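Tuesday, late

Got the table done, or done enough to stop. I started after breakfast and put the last tool back in the drawer at ten past nine tonight, with a break for lunch and a long one for the phone company. My shoulders are stiff and there is still dust in my ears after a shower.

I bought the table secondhand three years ago when I moved to Jukbridge, and it has needed refinishing the whole time. The old finish had gone yellow and sticky, and there was a ring near one end from a plant pot I should have put a saucer under. I kept a cloth over it for most of last year. In October I told my sister I would have it ready before she comes for the holidays, and she has reminded me twice.

The first job was clearing everything off. That took longer than it should have. The mail pile went into a grocery bag and I sorted it on the stairs. Most of it was catalogs. I found the water bill, already paid, and the warranty card for the dishwasher, never sent in. I also found the spare key to the shed, so I can stop climbing in through the window to get the rake.

I had stripped the old finish over the weekend with the Laltard stripper, the one in the orange can. It smells terrible and it works. Two coats, scraped off with a plastic scraper, then a wipe with mineral spirits. I left the windows open overnight and the kitchen was so cold in the morning that the butter wouldn't spread.

So today was sanding. I did the first pass with the coarse paper on the borrowed sander and only needed it on the plant ring and the end by the window. After that I went to finer paper and did the last pass by hand with a block, always with the grain. I went through more sheets than I planned. The Gredorik store on the bypass was out of the multipack again, so I paid for singles, and singles are a bad deal. I kept the receipt in case they honor the sale price when the packs come back. I doubt they will.

The plant ring is mostly gone. If I get down low with a flashlight I can still find it. I decided to leave it, as another hour with the sander would have left a dip and I would feel the dip every time I put down a glass.

Around noon I vacuumed, wiped the top with a damp cloth to raise the grain, let it dry while I ate, and did one more light pass with the finest paper. Lunch was the rest of the bean soup, eaten standing at the counter. Then the phone company called back about the line and I was on hold for most of an hour. I swept the floor while I waited, and then swept it again.

The oil went on in the afternoon. I used Kartha hard oil in the clear, no tint. I went back and forth on that at the store. The sample with the tint looked good on its little square of wood, but I have had enough of dark furniture and the kitchen doesn't get much sun after two. I put it on thin with a rag, waited the time on the can, and wiped off what hadn't soaked in. The second thin coat went on after supper. 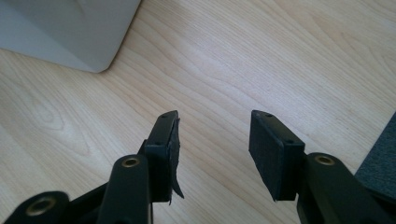 I am glad I went with the clear. The wood is much lighter than I expected under all that old finish, a pale blond color, and the grain runs in long wavy lines that I had never noticed in three years of eating there. From the doorway with the lamp on it has a soft shine. The can says satin and I would call that fair.

The rags are laid out flat on the back step with a brick on each one. The can has a warning about leaving oily rags in a heap and I take that seriously. I'll put them in a tin of water tomorrow and take them to the dump on my next trip.

Costs, so I have them in one place. I have been writing all the house spending in the back of this book since I moved in, and with the stripper, the paper, the oil and the new rags the total comes to $2,547. Most of that was the water heater. I had set aside $500 for the kitchen this year and I am still under it, though the light over the sink has to come out of the same money and I haven't priced one yet.

Things left to do. The legs still have the old finish on them. I thought I could leave them alone, but next to the new top they look orange, so I will have to do them too. I'll turn the table over on the old quilt when the oil has hardened. The can says a week before heavy use and I would sooner give it longer. Until then I eat at the counter or on the couch. One of the chairs is loose at the back – it wants glue and a clamp overnight, and it may as well be done while the clamps are out. I also need felt feet for all the chairs, the stick-on kind, and a cork mat for the plant.

The sander goes back to the tool library by Saturday. I need to empty the dust bag first and wipe down the cord. They were good about the last one I brought back late and I don't want to try it again.

It rained a little after supper and I had to close the window on that side, so the smell is stronger now than it was. I opened the one over the stairs and shut the bedroom door. Tomorrow is the grocery run, the tin for the rags, and a call to the phone company if the line is still crackling.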